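**Thread: Two-QB plan for the opener, are we really doing this?**

Kostmont Amateur Football > Team Talk

---

**sidelinesam** — 6/29/26

OK so I was at Dufour Field last night for the tail end of practice and I need to talk about it with people who care, because my wife does not. Coach Fortin is splitting the first-team reps right down the middle. Thibodeau gets a series, Gauthier gets a series, back and forth the whole night. I asked one of the linemen on the way to the parking lot and he said that's the plan for the opener at Pestlow too, not just a summer thing.

I love Mervin Gauthier. I have his old jersey, the ugly one with the brown numbers. But we finished last season losing three of four with him, and Keegan Thibodeau looked great in the spring game, so why are we messing around? Pick the kid and let him learn!

---

**brownnumbers**

The brown numbers were beautiful and I won't hear otherwise.

On the QB thing I'm with Fortin. Thibodeau had one good spring game against our own second-string corners. He threw into double coverage twice and got bailed out by a drop. Pestlow's front is the best in the league and they're going to send everybody at him on third down. You want a guy who's seen that before standing back there, at least for some of it.

---

**sidelinesam**

Then start Gauthier! I could live with that. What I can't stand is the every-other-series thing. Neither of them gets a rhythm. The center told me he had two bad snaps last night just from the cadence changing on him.

---

**tessa_k**

Former high school backup here (so, biased, and proud of it). We did the alternating thing my junior year and I watched every snap of it from very close up, holding a clipboard. The starters hated it. Receivers hated it more, because the ball comes out different. One guy threw a soft ball you could catch with your eyes closed and the other one threw bricks. Gauthier throws soft and Thibodeau throws bricks. Watch the slants in the first quarter and tell me I'm wrong.

---

**oldguard40**

I've been going to these games for 40 years and we have run two quarterbacks exactly one time, and that year we won the division. I know, I know, different game back then. We threw it maybe five times a half. But people talk like it's against the laws of nature and it isn't.

What worries me a lot more is the offensive line. The left side is brand new. You can put whoever you want behind it, and if that line can't pick up a simple stunt we'll be punting all night.

---

**brownnumbers**

Agree on the line. The left guard is a converted tight end who I think gave up 16 pounds to the guy he was blocking in the spring. He moves well, though. I'd run behind him on the counter until somebody stops it.

---

**hashmarkhank**

Can we talk about the actual best player on the team, who is the kicker? Edivaldo Barbosa was hitting from the far hash like it was an extra point. I stood behind the uprights for a while and had to chase two of them into the road. If we get to midfield we've basically got three points, and that should change how you call the game with a nervous young QB. Don't force it on third and nine. Throw the checkdown, take your kick, go sit down.

---

**sidelinesam**

See, this is my argument FOR Thibodeau. If Barbosa's that good, the kid doesn't need to be a hero.

---

**tessa_k**

Or it's the argument for Gauthier, who has never wanted to be a hero in his life. He'll take the checkdown on first and ten.

---

**oldguard40**

Ha. True. I've seen him check down on the goal line.

---

**hashmarkhank**

Barbosa was into the wind for half of those, by the way. Carry on.

---

**pestlow_pete**

Visitor from the other side here, I come in peace. You should all know that over here everyone hopes you alternate. Our coordinator is a maniac about film and he'll have one package for each guy. Old QB comes in, we sit in zone and let him dink it around. Young QB comes in, we blitz until he's tired of it. You'd be telling us what to call by who jogs out of the huddle.

---

**brownnumbers**

Pete, with respect, you said the same kind of thing before last year's game and you gave up 31.

---

**pestlow_pete**

To a team that started one quarterback the whole game, yes. Thank you for making my point!

---

**sidelinesam**

Okay that one got me.

---

**ginette_b**

Hello everyone, Ginette Bélanger from the club office. I stay out of depth chart talk for my own safety, but a few things that keep landing in my inbox:

- The bus to Pestlow leaves from the Zarko lot this year. Dufour Field is being reseeded that week and they don't want cars along the fence.
- Bus seats are first come. I have 40 of them and I'm not getting a second bus.
- Season passes can be picked up at the August open practice. Bring the email, please, I can't look everyone up by nickname. (Yes, Hank.)
- We printed 800 programs and the depth chart page lists both quarterbacks on the same line, so please don't write to tell me it's a misprint. Coach Fortin signed off on it.

---

**hashmarkhank**

It was one time, Ginette.

---

**tessa_k**

BOTH ON THE SAME LINE. With an "or" between them??

---

**ginette_b**

With a slash.

---

**sidelinesam**

A slash! I need to lie down.

---

**brownnumbers**

I think everybody's getting too worked up about series one and two. My guess is Réjean does this for the first half of the opener, sees who moves the ball, and rides him. He did the same thing at running back two years ago and by week three we never heard about it again. He likes a competition to run into real games. You might not agree with it, but it's how he's always coached.

---

**sidelinesam**

And how did the running back who lost that job feel about it? He went and played for Pestlow.

---

**pestlow_pete**

He's great. Thanks for him.

---

**oldguard40**

My only real request is that whoever starts gets the whole first quarter. Give a man three or four drives. You can't judge a quarterback off one three-and-out where the tackle falls down. After that do what you like.

---

**tessa_k**

I could sign that. First quarter Gauthier, second quarter Thibodeau, talk it over at halftime. It isn't what I'd do, but the receivers get to settle in with one kind of ball, and the center gets one cadence for a while.

Also can we please throw to the tight end this year. He was wide open up the seam all spring. I counted nothing, I kept no stats, I just yelled a lot.

---

**hashmarkhank**

I heard the yelling from behind the uprights.

---

**sidelinesam**

Fine, I can do quarters. I still think Thibodeau's the starter by the end of August and I'll put a burger on it. Brown, you in?

---

**brownnumbers**

In. Cheese and onions. If Gauthier takes the last snap of the opener you're buying, if it's Thibodeau I am. Kneel-downs count.

---

**pestlow_pete**

You're not going to be kneeling.

---

**oldguard40**

Somebody save me a seat on that bus, on the left side so I'm out of the sun. I'll bring the thermos. And Sam, wear the jersey. I don't care whose side you're on, it brings us luck against Pestlow — it's 100 percent proven, by me.

---

**linebacker_lou**

Caught up on the whole thread at lunch. Put me down for Gauthier, all four quarters, and run the counter till they cry. A few pics from me too: 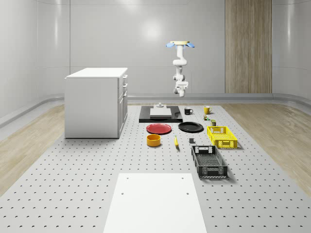
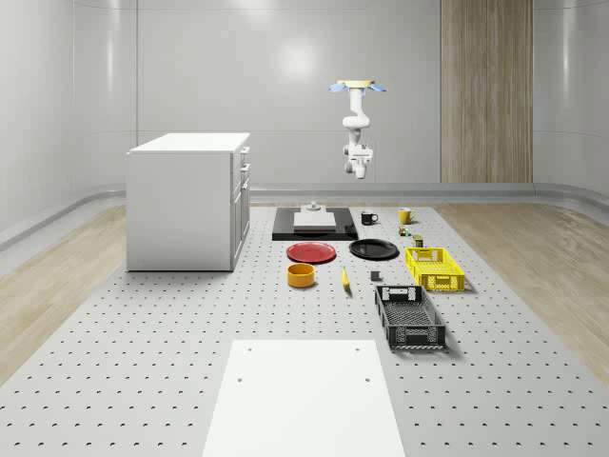
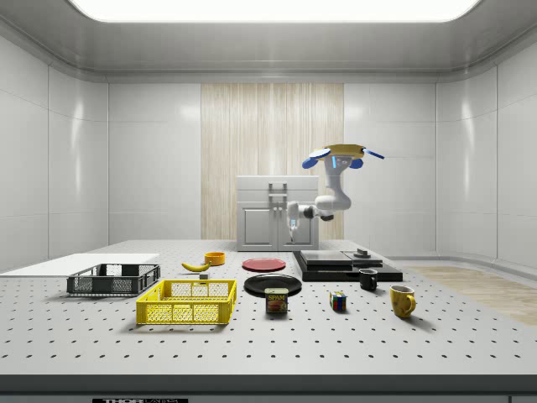
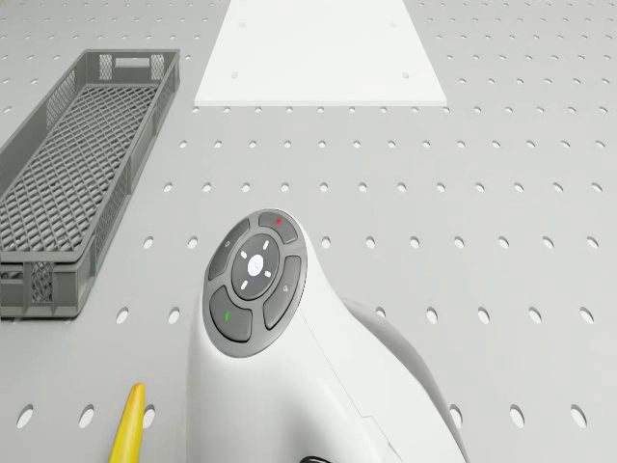 *Simulated renders, all four with the perforated surface*

---

**hashmarkhank**

Lou, are you on the bus or driving yourself? I've got the cooler and no ride to the Zarko lot.

---

**linebacker_lou**

Driving, but I can swing by and drop you at the lot. Be outside, I'm not honking.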